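Rebuilding the low end on the Flamthorpe tapes

I have spent most of July on a transfer and remaster job that should have been finished in a fortnight, and I want to write the method down while I still remember it. The material is the score that Struan Urquhart recorded for a silent-film screening, released at the time as a short-run cassette and then as a slightly longer-run CD, neither of which sounded like the tapes. The pieces were played live to the film at Flamthorpe, in one long evening take, with the projector running at the back of the hall. Struan kept the reels. Kindgate, the label, kept nothing.

There are 14 cues across 4 reels. The box notes give the running order and the tape speed, and then a line in pencil saying "tones at head, reel one only". So reel one has alignment tones and the other three have to be matched to it by ear and by measurement. The same machine seems to have been used throughout, going by the bias setting and the hiss spectrum, but it was moved between reels two and three. I know this because the azimuth shifts there, and because Struan remembers someone wanting the table back for the tea urn.

Azimuth first. I set it on reel one from the high tone, then left it alone for reel two, which agreed to within a few degrees of phase at the top of the band. Reels three and four needed a new setting. With no tones to go on I used the bowed cymbal that opens the ninth cue. It is a steady, wide source with plenty above the range of the harmonium, and it was placed centrally, so left and right should line up. I summed to mono, turned the screw slowly and stopped where the top was brightest. I then checked this against the projector noise, which arrives in both channels and has a sharp click to it, and the two methods gave the same answer.

Speed was more trouble. The harmonium is a fixed-pitch instrument, more or less, and it appears in nearly every cue, so it makes a serviceable reference. Across reels one and two it sits a little sharp of concert pitch and stays there. On reel three it starts at the same place and drifts down over the length of the reel by a bit under a fifth of a semitone. I considered whether the instrument itself could have moved, as the hall would have been warming up with people in it, but the projector rate drifts by the same proportion. Two unrelated sources moving together means the tape machine. I corrected it with a slow ramp across the whole reel and did not touch anything faster than that. There is some flutter on the held notes in cue eleven and I have left it in.

The transfers were made at 48 kHz, which some readers will object to. The source has nothing useful above the tape hiss at the top of the audible range, the video people at Nokbridge want 48 for the film version, and I would sooner convert once for the CD than twice for everything. Bit depth is 24 throughout until the final stage.

The real problem is the low end. On the CD it was rolled off steeply, presumably to get rid of the rumble from the hall floor, and this took the bottom octave of the harmonium and most of the bass drum with it. Anyone who has only heard the CD will think of this as a thin, reedy score. It was written as a heavy one. In the fourth cue, where the boat comes in, there is a pedal note which goes on under everything for several minutes, and on the CD you hear only its upper harmonics.

A plain high-pass filter is the wrong tool because the rumble and the pedal note overlap. What separates them is that the rumble is broad and unsteady while the note is narrow and stays put. I ended up with three stages.

Stage one is a very gentle shelf below the lowest written note, taking down what is certainly not music. Everything down there is floor, traffic and the door.

Stage two is spectral. I took a noise print from the gap before each cue, as the rumble changes over the evening, and applied a small amount of reduction below 300 Hz only. Above that the restoration tools start to chew at the reed attacks and you get that underwater quality which ruins so many reissued soundtracks. I tried going further on the quiet seventh cue and went back. If in doubt I leave the noise where it is, and people are free to complain.

Stage three is manual. The door closes during cues two, six and twelve. Each thump was drawn out by hand in the spectrogram, leaving the harmonic lines of the harmonium alone and filling the space between them from the material on either side. The thump in cue six lands on a bass drum stroke. I could not separate them and have stopped trying.

Some words about the projector. Struan and I disagreed on this for a while. It is audible in every quiet passage as a steady chatter, and it could be reduced a good deal, because it is regular. His first instinct was to have it out. Mine was that the players were timing against it, consciously or otherwise, and that several of the entries sound oddly placed without it.
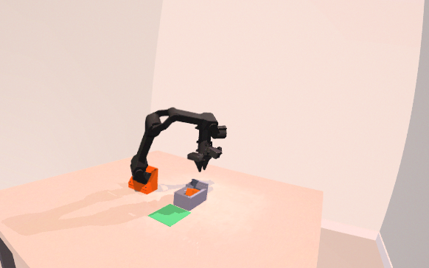 I made two versions of cue eight, one with the chatter reduced as far as it would go and one with it left alone, matched them for level and sent them over without labels. He picked the untouched one both times I asked, the second time with the files swapped. So the projector stays for the album. For the film version it has been reduced, as the picture supplies its own sense of movement and a mechanical noise that does not match the restored frame rate is distracting.

That brings me to sync, which will concern very few of you. The new scan of the film runs at a different rate from the print used on the night, and some intertitles have been put back that were missing from that print. Nokbridge wanted the music stretched to fit. I asked them not to. Instead we moved the gaps. Most cues have a natural pause before them, and the restored titles fall close enough to these pauses that only two places needed any real surgery, one a repeat of four bars in cue five and the other a longer decay at the end of cue thirteen. Both edits were approved by Struan. Neither is on the album.

Levels for the album are low by present standards. The difference between the quietest passage and the storm cue is large on the tape and I have kept nearly all of it. One limiter, catching peaks only, and it works on the drum strokes in the storm and nowhere else. If you play the disc after something recent you will need to turn it up.

Equalisation, for completeness: a small broad lift at the bottom to bring the pedal notes back to where the tones on reel one say they should be, a narrow dip where the hall rings, and a slight cut in the upper middle on reels three and four to match the first two. The cut is smaller than I expected. I had blamed the tape, but a good part of the harshness was the azimuth error, and went away with it.

Monitoring was on the old Tennant pair in the back room, with a check on headphones for clicks. The Tennants are not flattering and do not go especially low, so I took the finished low end to a friend's larger system before signing it off. The pedal note in cue four moved a picture on his wall. I took the shelf down by half a decibel afterwards, then put it back.

Kindgate will press up to 300 copies, with a booklet that reproduces the pencilled box notes. Downloads will follow at the original sample rate. The running order is the one on the boxes, so the CD's habit of putting the storm third has gone, and the harbour cue is back at the end.

I still have a fifth box here, marked "spare", holding a few minutes of the players tuning and somebody asking whether the film is loaded the right way up. It has been transferred flat and filed with the rest. Struan has a copy and has not yet said whether he wants it used.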